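Tea stains that won't come out of white cups

Aldo Parisi
My white cups go brown inside after a week of black tea, and dish soap does nothing. Is there something cheap that won't scratch the glaze?
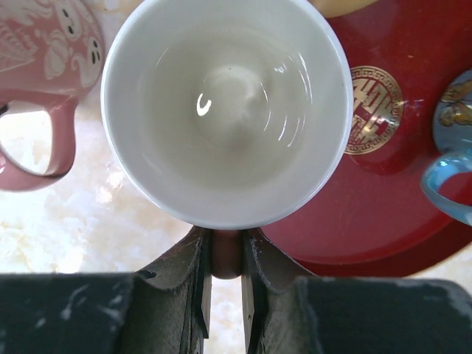

I have a set to do before my sister visits in September.

Kudar
Baking soda and a little water. Rub it in with a wet cloth, leave it 2 minutes — longer if it's bad — and rinse. No steel wool.

Belay32
denture tablet, hot water, overnight. works on my thermos too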